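Section 4: Setting up a work surface for dyeing cord at home
Groltilthorpe Craft Handbook, revised by Ketsara Kongkaew

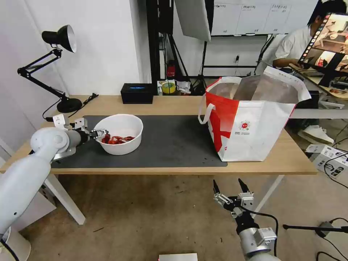

4.1 Before you buy anything

Most dye kits tell you that you need a special table cover. I doubt it. The Zover cover that ships with the larger kit is a thin sheet with a logo on it, and mine leaked at the fold within a month. Any mat that water beads up on will do. Test it first:

1. Lay the mat on newspaper, not on the table.
2. Pour a spoonful of water in the middle and another near one edge.
3. Wait until the water has sat there through a cup of coffee.
4. Lift the mat. If the newspaper is damp, use the mat for something else.

Note: "Stain proof" on a label usually means that somebody tried it with tea. Fiber dye is stronger than tea.

4.2 Mixing the bath

The Kartha leaflet asks for 300 grams of salt whatever the weight of the cord. I have tried it with less and could not see a difference in the reds. In the blues I could, a little. Follow the leaflet the first time so you have something to compare with.

1. Weigh the cord dry. These steps assume 200 grams.
2. Soak it in plain lukewarm water until it sinks by itself.
3. Put 2000 ml of hot tap water in the dye pot. Do not use a pot you cook in.
4. Stir in the salt until you can't feel grains under the spoon.
5. Mix the dye powder with a little warm water in a jar, then add it to the pot.
6. Lower the cord in loosely. Tight coils come out pale in the middle.

Caution: Wear gloves and a dust mask when you open the powder. The leaflet mentions gloves only.

Caution: Keep the pot away from the table edge if there are children or cats in the house.

4.3 Rinsing

The kit says to rinse "until clear." Reds may never get there. Rinse in cool water, change the water, and stop when two changes in a row look the same. Then press the cord in an old white rag. A faint pink mark is normal. A strong one means back to the sink.

Note: Vinegar in the rinse is a popular tip. I have seen no proof that it holds the color in cotton, and it makes the kitchen smell.

4.4 Drying and storage

1. Hang the cord in long loops, out of the sun.
2. Turn the loops once, halfway through, or the bottom ends will dry darker.
3. When it is fully dry, store it in an open bag or bowl. Closed plastic traps damp.
4. Write the dye number on a tag. Our brick red is 236, and the Ruletus shade with the same name is a different color.

If the cord still rubs off on your hands after a second rinse, don't use it for straps or anything worn against light clothes. Ruletus sells a fixing liquid for this. It worked on one of my three batches, so buy the small bottle.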